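Skivness Branch Counter Terminal - Vutari range

Product overview

The Skivness is a counter terminal for co-operative banks, credit unions and rural savings societies. It combines a card reader, a passbook printer and a cash drawer controller in one housing and connects to the branch server over a wired network. It is supplied by Nollbridge and replaces the earlier Panganiban unit, which remains supported for spare parts only.

The terminal is intended for branches where one member of staff handles deposits, withdrawals and loan repayments at the same position. Transactions are written to local memory first and then passed to the server. If the line drops, the terminal goes on working offline and holds up to 71 transactions until the connection returns. 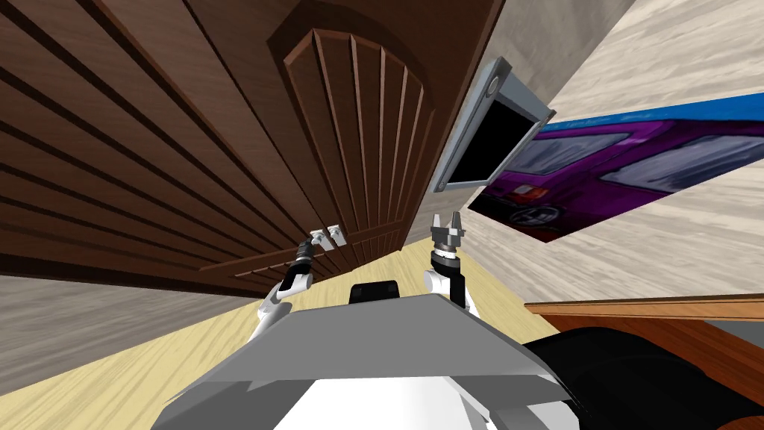
Reading time: 2 min

Passbook printing

The printer takes standard horizontal and vertical fold passbooks. Page and line position are read from the magnetic strip, so staff do not need to line the book up by hand. Where a book has no strip, the last printed line is entered on the keypad. Ribbon cartridges are sold singly or in boxes of 15.

Cash drawer control

One drawer is controlled as standard. A second can be added with the expansion lead (ordered separately). Each drawer has its own user code and its own closing total. Opening a drawer outside a transaction is written to the audit record and cannot be deleted at branch level.

Specification

Display: 17 inch, fixed, matt finish
Network: wired, 100 Mbit/s
Offline store: 71 transactions
Drawers: one, or two with expansion lead
Ribbon: black only
Operating system: Vutari Branch, current release

Installation

The terminal stands on any level counter and needs an earthed socket and a network point. Leave the rear vents clear. Existing Panganiban drawers can be kept, but the old lead does not fit and must be changed. Member records are moved across from the server - nothing is copied from the old terminal itself, so all held transactions must be sent before it is switched off.

Ordering

Orders are accepted from registered societies and their appointed installers. Panganiban ribbons will be withdrawn in September. Stock codes and delivery charges are on the Nollbridge price list.

Page last revised: 31 Jan 2020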